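Firby to Itomwood by bike — surface, luggage transfer, guided or not?
Forum: Cycle touring and day rides
8 posts

tarmac_edge
Looking at the Firby to Itomwood route for early next July, four days, staying at inns. Two firms run it. Mokgethi Cycle Tours does it guided with a van. Trendovwood do self-guided with the bags moved for you and a GPX file. I have a steel tourer with 32mm tyres and mudguards that won't clear anything wider. Is the middle section rideable on that, and is the guide worth paying for?

kelda19
Rode it self-guided with Trendovwood this summer. Day one is lanes and is fine. Day two has 19 km of old railway bed, the first part rolled limestone dust, the rest ballast with grass down the middle. I was on 40mm at 40 psi and would not have wanted less. On 32s you will be walking the section after the second viaduct.

P. Orrin
Disagree. I did it on 32s with a full rear load. Walked one stretch, at the washed-out culvert, where everybody walks whatever they are on. Pressure matters more than width here. If you run 32s at 80 psi you will hate it; drop them to 55 and go steadily.

kelda19
What year was that? The ballast was topped up last winter with a coarser grade. It is not the same surface.

P. Orrin
Two years ago. Fair point, I haven't seen the new stone.

Edit Hajdu
I lead this route for another club, so no interest in either firm. The new stone runs from the viaduct to the level crossing only. There is a lane option that avoids it, signed for Itomwood Mill, adding 8 km and one climb at 12 per cent. The Trendovwood GPX did not include it when I last checked, so plot it yourself. With 32mm tyres I would take the lane.

On guided against self-guided: the navigation is simple. What the Mokgethi van gives you is a way off the hill on day three, when there is no station, no bus and poor phone signal between the reservoir and the last village. If you can fix your own bike, the guide adds local history and a lunch stop, and you can judge what that is worth to you.

tarmac_edge
Useful, thanks. The lane option it is. I can deal with punctures and a snapped chain, so leaning towards self-guided. Two further questions. What is the bag limit, and how cold is the reservoir day? The brochure only says "bring layers".

kelda19
One bag per rider, up to 12 kg, and they did weigh mine at Firby. Collection is from the inn porch first thing, so anything you want for the day has to be on the bike before breakfast. The reservoir road is exposed and I had a headwind for most of it. I carried a thin windproof and a wool base layer and wore both, in summer. Put a heavier top in the transferred bag for the evening, as the second inn does not light its fire out of season.

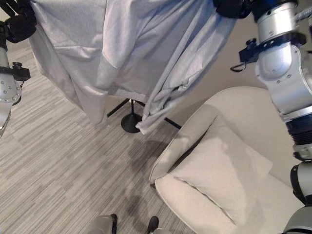
Drying space is the other thing to ask about. Only the first and last inns have a proper drying room. At the other one I had a radiator that was switched off and the back of a chair. Thick cotton will not dry overnight in those conditions, so if weight is tight take fleece and leave the cotton at home.

P. Orrin
Agree on fleece, don't agree on the windproof. A proper waterproof does both jobs and that is one less thing in the bar bag.

kelda19
It does both jobs badly on a 12 per cent climb. You will be soaked from the inside by the top.

P. Orrin
Then open the zip.

Edit Hajdu
Either will do. Take full-finger gloves whichever you choose. The descent from the dam is long and shaded, and I have had riders who could not work their brake levers properly by the bottom. Also check your pads at Firby. The shop there stocks common rim blocks and very little for discs, and Itomwood has no shop at all.

tarmac_edge
Rim brakes, new blocks going on beforehand. I'll ask Trendovwood about the drying room and whether they will add the mill lane to the GPX, and post the answer in this thread.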